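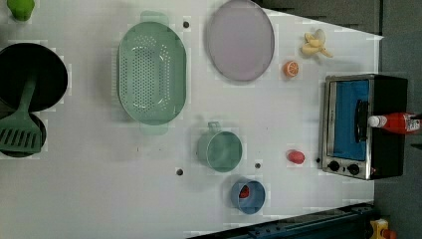 What's in your blood? (And what does each bit do?)

Blood looks like plain red stuff. It isn't plain at all. Loads going on in there.

Four main parts. Ready?

Red blood cells
Tiny, round, squashed in the middle – a bit like a doughnut without the hole. They pick up oxygen from your lungs and carry it all over your body. Muscles need it. Brain needs it. Even your toes.

White blood cells
The germ fighters. Got a cold? They're busy. Some gobble germs up, others make things called antibodies, which stick to germs so they can be found again later. Clever.

Platelets
Teeny bits that rush to a cut and clump together. That's how a scab gets started. Don't pick it!

Plasma
The runny part. Yellow, mostly water. Everything else floats along in it.

How does it get round?
Your heart pumps it. Thump thump. Out through tubes called arteries, back through tubes called veins. Put 2 fingers on the inside of your wrist, just under your thumb, and keep still. Feel that? It's your pulse. Count the thumps for 30 seconds, then double it. Now do star jumps and try agian. Faster? Your muscles wanted more oxygen so your heart sped up.

What's a blood group?
Not everybody's blood is the same type. The main ones are A, B, AB and O. You get yours from your parents. If someone poorly needs extra blood, doctors check which group they are first – the wrong sort could make them very ill.

Where does blood get made?
Inside your bones! There's squishy stuff in the middle called marrow, and it makes new blood cells all day and all night. Even when your asleep.

Words to know
Oxygen – a gas in the air that your body needs
Marrow – soft stuff inside bones
Scab – dried crust over a cut
Pulse – the beat you feel when your heart pumps

Next on the Tello body pages: why do we get hiccups?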